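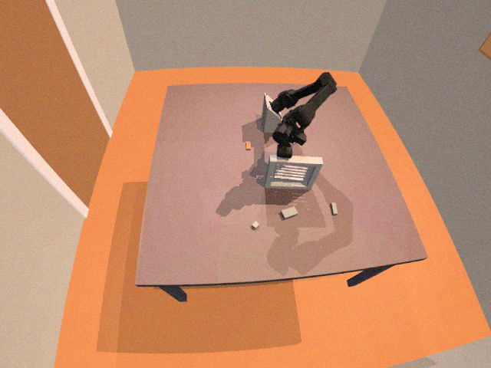
Company Notes, No. 19, page 3

About Tavares

By Romain Cordier
February 8, 2018

Tavares is a small company which makes practice rooms for robot arms. The rooms exist only inside the computer. A customer loads one of them, puts a simulated arm on the table, gives it something to do, and looks at how it behaves. Then the customer changes the blocks, or the light, or the height of the table, and runs it again. We have been doing this work for 3 years, and it is still the only work we do.

Our main product is called Gistireo. It is a kit of rooms, tables, panels and loose objects, together with the program that arranges them. The picture on this page was rendered with it. You see the black arm reaching down to the top of a framed panel, a second panel standing farther back, and four small blocks lying separately on the table. The colors are plain and a little strange, I admit that people remark on the orange floor. We keep it because we like it, and because a customer can change it in one line of the settings file.

How we started

I am trained as a mechanical engineer, and for many years I programmed arms for packing lines. My colleague Evander Skinner came from architecture drawing, where he made models of kitchens and offices for people who wanted to see them before paying for them. We met in Jadalville, at an evening course about 3D rendering. I was a bad student in this course and he was a good one. During the breaks I complained to him that every time I wanted to test a new movement, I had to stop the real line, clear the table and ask somebody to stand next to the red button. He asked me why I did not test it in a drawing. I said that the drawings I had were too clean, and no movement that worked in them worked afterwards on Monday morning.

From this conversation came the first room. It had one table and one block, and the arm passed through the table as if it was smoke. The second room was better. By July of that year we had a version that I was not ashamed to show, and a former employer of mine bought it. We rented the office on the upper floor of an old printing shop, where we still are.

What is in the kit

Gistireo is delivered with 517 objects. Most of them are simple: blocks, plates, frames, trays, tubes, short pieces of pipe. We prefer simple objects, for the reason that their weight and friction can be set correctly and checked with a scale and a sloping board. Each object has a sheet with its dimensions and its values, and the name of the person who measured it.

The rooms are built in the same way. A room has a floor, walls, a table, and one or more lamps which the customer can move. The shadows are calculated each time. This is important to customers who use camera images to guide the arm, as a shadow can be taken for an object, and we had this problem ourselves more than once. A dark patch from the arm falls over the table, the program believes that something is lying there, and the arm goes politely around nothing.

With the arranging program, the customer can ask for 1000 versions of one task and receive them overnight on an ordinary office computer. The blocks are turned and placed differently in each. If a version is not possible, for example with two blocks inside each other, it is thrown out before it is rendered.

The Kunach service

Some customers do not want to build their own rooms, and for them we have a service which we named Kunach. You send us the measurements of your work table and photos of the parts, and we make the room for you. Evander does the modeling and I do the physics. We then send back the room with a report, in which we write what we could measure and what we had to guess. Please read the second list. A customer once skipped it and wrote to us an unhappy letter about a rubber mat, and he was right to be unhappy, but the mat was on the list.

We ask for a drawing with dimensions where you have one. A photo with a ruler lying beside the part is also acceptable. We cannot work from a catalog picture alone.

What we do not offer

We do not sell arms, grippers or controllers, and we take no commission from those who sell them. We do not certify safety. A movement that goes well in our room must still be tried slowly on the real machine, with a person present who can stop it. Cloth, cables and liquids are not in the kit. We have made some trials with cable and we are not satisfied with them.

Working with us

There is one license for companies and one for schools. The school license contains the same objects and rooms, and the students may keep the files which they make. Both include help by email, and it is answered by Evander or by me, normally on the same working day. If you call, please be patient with the telephone. The line in the old building is poor, and my accent does not improve it.

A new user usually needs one afternoon for the first room. The manual begins with a table and a single block, the same exercise that gave us so much trouble, and continues with the upright panels. I wrote the manual and Evander corrected the English, except on this page, which he says I should leave as it is.

Visitors are welcome at the office in Jadalville if they write beforehand. The entrance is at the side, past the bicycle stand, and the stairs are steep. Bring a part with you if you have one that is difficult to pick up, we are always interested to weigh it.

Contact: Tavares, Upper Floor, Old Printing Shop, Jadalville | © 2018 Tavares. All rights reserved. | Back to top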